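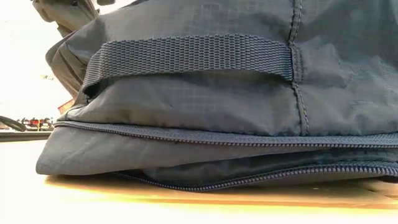
The seepage weir at Bakine is a steel plate with a V cut in it, set across a drain at the foot of the dam. Water that gets through the embankment comes out of the drain and over the V, and the height of the water is read off a staff gauge bolted to the side wall. The relief operator was told to read it every morning and write the figure in the log. She arrived from Timine on the late bus, put her navy nylon bag on the table in the operator's hut, and read the log before she took off her coat. The bag had a wide band of webbing across it in the same navy, and she hung her keys from that so that she would not have to look for them in the dark.

The log was in good order. The regular operator, who was on leave for his knee, wrote a small square hand and ruled his own columns. Under Seepage he had written 3 litres a minute. He had written it the day before, and the day before that. She turned back through the winter and it was 3 litres a minute through the freeze and the thaw, with the lake low and with the lake at the spillway lip.

Seepage follows the lake. When the level goes up there is more pressure on the upstream face, and some days later there is more water at the drain. A figure that does not move means a blocked drain, a broken gauge or an operator who has stopped going down. She wrote these on the back of her bus ticket in order of likelihood, then crossed out the order.

Morning reading

The path to the weir was 200 metres long and went down the left abutment by concrete steps. Frost had lifted the handrail out of its sockets in two places. The grass on the lower steps was flat and yellow, as it is where people walk.

She read the gauge at seven. The level corresponded to 3 litres a minute on the printed table. She put her thumb on the staff and it was firm. She cleared a few leaves from the plate, waited 15 minutes for the pool to settle, and read it again. It gave the same result. Then she timed the flow into a bucket, which was the check in the manual, and the bucket agreed with the gauge.

She entered 3 litres a minute in the log. It looked like his.

In the afternoon she telephoned the district office at Todar and asked for the design drawings. The clerk said the drawings were held by Begović, who had done the remedial work, and that Begović had closed. He asked whether there was a problem with the reading. She said there was no problem with the reading. He asked what he should put on the form, and she told him to leave it open.

The lake came up overnight with rain from the north end. She recorded the level in the evening and again before bed. The hut had a heater, a radio that received one station and a shelf of things left by earlier reliefs, mostly tinned fruit. She ate a tin of pears. She thought about cards, which she had played every night at her last posting, and which are a poor game for one.

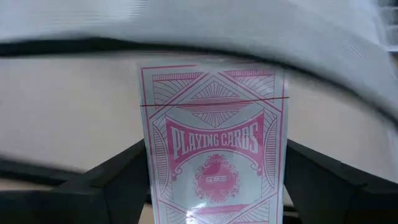
Wednesday

She went down at four in the morning, with a lamp, which was not in the instructions.

There was a light at the weir already. She put hers out and stood on the eleventh step. The regular operator was on an upturned crate beside the drain with his bad leg out straight. He had lifted a square steel cover that she had taken for part of the apron. Under it was a second pipe, and in the pipe was a gate valve. He gave the wheel a part of a turn, looked at the staff gauge, and gave it a little back.

She came the rest of the way down. He did not get up.

"It's at twenty-two in there," he said. "It was nineteen in the fall."

"Where does it go?"

"Back in the river, under the road. Begović put it in. They were paid on the weir."

"And you?"

"I started here after. The first operator showed me. He said keep it on three and they'll leave it alone." He wiped the wheel with a rag. "Almost every morning since. I can't do the steps with this knee — it takes me an hour."

She asked if the water was clear. He held his lamp over the pipe so that she could see. It ran full and fast and there was no silt in it that she could make out. Clear water is better than cloudy water. The manual gave that a page of its own, and said that a dam of this class was designed to a life of 100 years and might be expected to seep for all of them.

He held out the rag. She took it, and when he had moved the crate she knelt and opened the valve as far as it would go. The water stood up behind the plate and went over the top of the V on both sides.

They waited for the pool to settle. Then she read the gauge aloud, off the top of the staff, and he wrote it down for her because her hands were wet. He wrote it in the small square hand, and under Remarks he put the time.

Fiction > Short stories > The Weir at Bakine

This site uses cookies to remember your reading settings. Accept | Manage

Contact | Copyright remains with the author | Back to top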